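Toy building brick

A toy building brick is a small plastic block that can be joined to others of its kind. The usual form has round studs on the upper face and a hollow underside that grips the studs of the brick below. Bricks are sold in sets or loose by color, and a household box may hold 500 or more.

Size is given by the number of studs. A square brick with four studs, two by two, is among the most common pieces – it turns corners, fills gaps and serves as a base for narrow columns. Red, yellow, green and blue are the traditional colors.

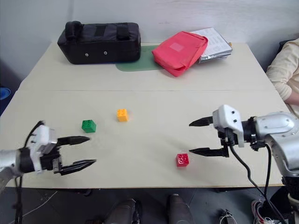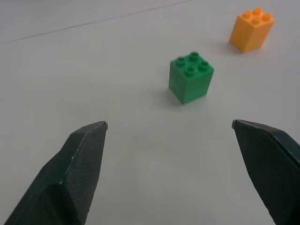
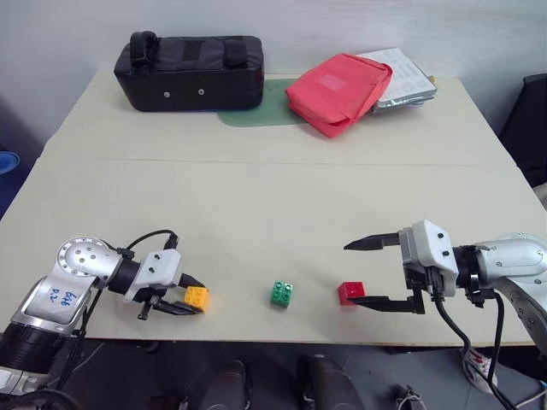 Toy building blocks on a pale tabletop.

Losano, 20 March 2021

Use

Small children often begin by sorting bricks by color or setting them in a row before they try to join them. Stacking comes next, then walls with overlapping joints. A wall built with overlaps holds together better than one made of separate stacks. The Colley sorting tray, sold with 17 compartments, was designed for play at a table.

In his handbook Tamiru, Hakim Sembiring lists 90 models that need only square bricks – most are towers, steps and simple animals.

Care

Bricks are washed by hand in lukewarm water with mild soap and left to dry with the studs down. High heat can warp the plastic and loosen the grip. Small bricks are a choking hazard and are kept away from children under three.

See also: Construction set; Stacking toy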